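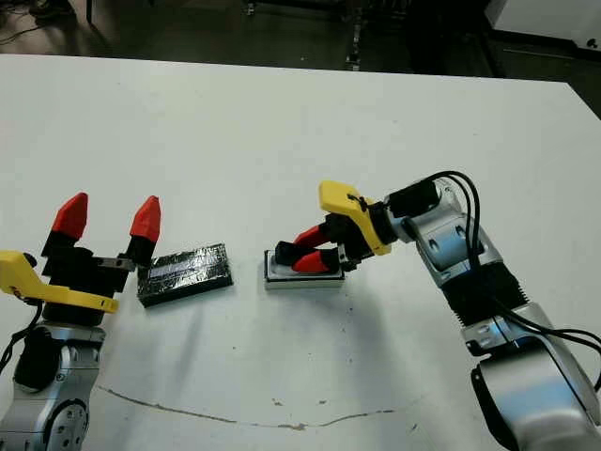 5.2 Does the success rate mean what it says?

The headline result for Tindall, our two-arm placing policy, is easy to state and easy to over-read. Of 264 scored trials, a trial passed if the part ended inside its marked goal region when time ran out. We used this rule because earlier work on the Sorora task set uses it, and we wanted figures that could be set side by side. Having watched the recordings, we trust it less than we did.

The rule looks only at the end state. A part that is dragged over the table, dropped short and nudged in by the other arm's fingers counts the same as one that is lifted and set down. For someone planning to use the policy on goods that scratch or crush, those are different outcomes. We therefore scored the trials again with 2 raters, who watched every recording without knowing which policy had produced it, and who marked a pass only when the part stayed in a closed grip until it reached its goal. Where the raters disagreed we kept the lower mark.

Wrapped blocks gave the raters most trouble. The wrapping is shiny, the glare shifts as the arm moves, and it is hard to say from the head camera alone whether a fingertip is pressing on the block or merely beside it.

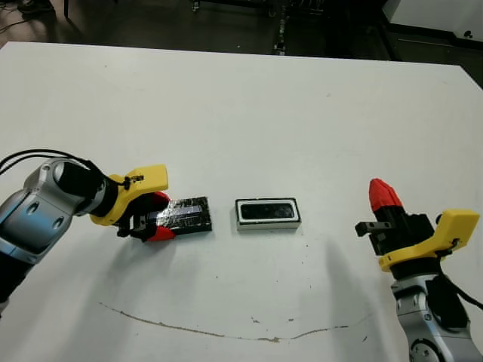
The stricter rule lowers the score of every policy, including the Plisutden baseline, and the order of the policies does not change. We would like to read that as support for the method. A more cautious reading is that all the policies learned from the same demonstrations and so share the same bad habits, in which case a stable order tells us little about how any of them would fare on another table.

We also looked at what happens when the wrist views are withheld. Tindall gets worse, as expected, but the drop is uneven. It is small for the blocks and large for slim parts that must be held between the fingertips. It is tempting to say that the policy "uses" the wrist view to judge its grip. Our test does not show this. Removing an input the network was trained with can harm it for reasons that have nothing to do with grip, and we did not train a separate network without those views for long enough to be a fair rival.
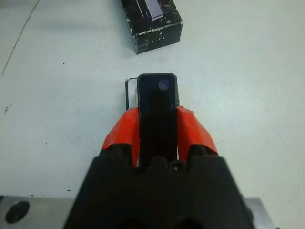
Iner Workshop Papers, Vol. 3, No. 2
Figure 3. Wrist view during the slim-part task: a glossy black part held between the two fingers, with a scuffed black box farther back on the table.

Figure 3 gives an idea of how much of a slim part the wrist camera shows once the fingers have closed. The upper portion is in plain view; the contact surfaces themselves are mostly turned away from the lens. Any claim that the policy reads contact from such images needs a force measurement beside it, and we have none.

Lighting is a further worry. All trials were run under the same lamps, on one table, whose marks and stains appear in the training images as well. A network is free to take its bearings from a stain. We did not cover the table with a fresh sheet to check, and we should have done so before tuning anything else.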